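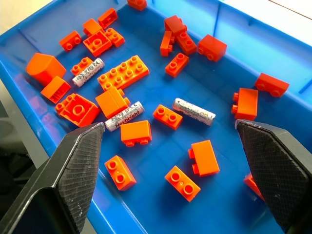 Household batteries in Esusmont are collected at two points, the Marras grocery store and the town depot on Flurholm Road. Our project looked at how many people use them and what happens to batteries before they get there. Most homes we asked had no fixed place for used batteries. They were left in drawers, jars and toy boxes, mixed in with other small things, much like the three white AA batteries lying among the orange toy bricks in the blue tray. Once batteries are stored like this it is hard to tell used ones from new ones, and several people told us they throw out the whole handful when they clean up.

Method
We handed out a one-page survey to 38 households near Fomska School in October. It asked where used batteries are kept, how often they are taken to a collection point, and whether anyone in the home owns a battery tester. We also put a collection box in the school entrance for four weeks and sorted the contents by size at the end of each week. Button cells were taped on both sides before they went into the box. Damaged batteries were not accepted.

Results
The box took in 1,197 batteries. AA was the most common size, followed by AAA. More than 220 of them came in during the first week, before the posters were up. Only 7 households said they use a collection point regularly. The others either did not know about the Flurholm Road depot or said its hours did not suit them. Remote controls and toys were named most often as the things that use up batteries.

Toys came up in nearly every home with children under ten. Parents said spare batteries and toy parts end up in the same container, and that younger children find them there. Building bricks were mentioned more than any other toy. 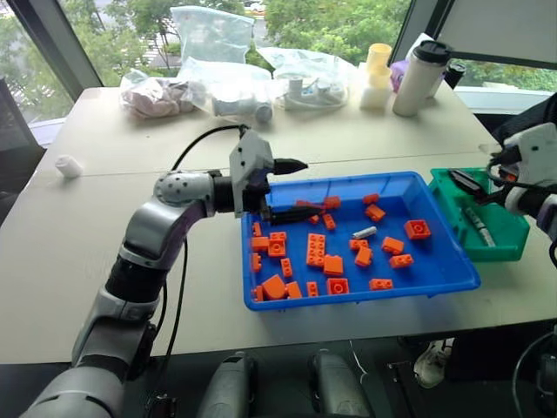
Fig. 2. Orange toy bricks in a blue tray.

Problems
Some surveys came back with the second question left blank, so we left those out of that count. The kitchen scale we planned to use only went up to five kilograms and we had to weigh the D cells separately. We did not test which batteries in the box still held a charge. A second round would need a tester and a larger box with a lid.

Report handed in 18/11/2024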